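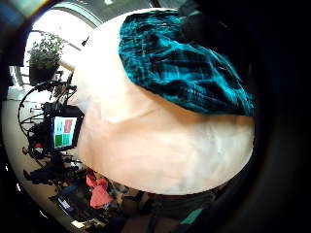 Perham gripper

The Perham gripper is a hand-held recording gripper built in a shared workshop in Trirkville. It consists of a two-finger jaw, a trigger handle and a wrist-mounted wide-angle camera. A person carries it and picks things up with it, and the recorded video and jaw positions are later used to train a robot arm fitted with the same fingers. The design was begun by Sixten Sjöberg and Analyn Buenaventura, and the drawings are kept by the Cirbridge workshop.

Design

The body is printed in four parts and held together with M3 screws. The trigger pulls a short linkage that closes both fingers by an equal amount, and a light spring opens them again. Earlier versions used a cord in place of the linkage. The cord stretched, and the jaw opening at a given trigger position drifted over a long session.

The fingers are cast in soft urethane with a ribbed back, so that they bend around an object under load. Cherry Mae Samonte made the current molds, which differ from the first set in having a wider tip and a vent at the base.

The complete tool weighs 880 grams with its battery. The battery sits at the bottom of the handle, below the user's hand. In the first build it was placed behind the camera, and users reported a sore wrist after short periods of work.

Camera and timing

The camera looks forward over the fingers through a fisheye lens. Straight lines near the border of the picture are strongly curved, and window frames and furniture legs appear as arcs. The software corrects for this with a calibration file made separately for each unit. Bright daylight from a window can cause flare near the corners, and large objects held close to the lens hide much of the room used for position tracking.

Soft goods such as cloth and clothing are the main subject of the Trirkville recordings. They were chosen by Sepehr Parsa, who wrote the tracking software, after early trials with rigid blocks gave results that did not carry over to household objects.

Jaw position is read by a magnetic sensor on the linkage. Video and sensor readings are stored with a common clock, and the offset between them is measured at the start of each session by closing the jaw sharply three times in view of the camera.

Recordings

The first set, completed in March, contains 3,083 recordings. Of these, 373 were set aside, mostly for lost tracking — a fault most common when the tool was turned toward a blank wall. A later change to the tracking software recovered part of this group, but the recovered files are kept in a separate folder and are not used for training by default.

Variants

Skjelbred is a left-handed version with a mirrored trigger and a longer handle. It uses the same fingers and camera mount. Its calibration files are not interchangeable with those of the standard model.

A table-mounted version was drawn but not built.

See also

Fisheye lens calibration
Parallel-jaw gripper
Urethane casting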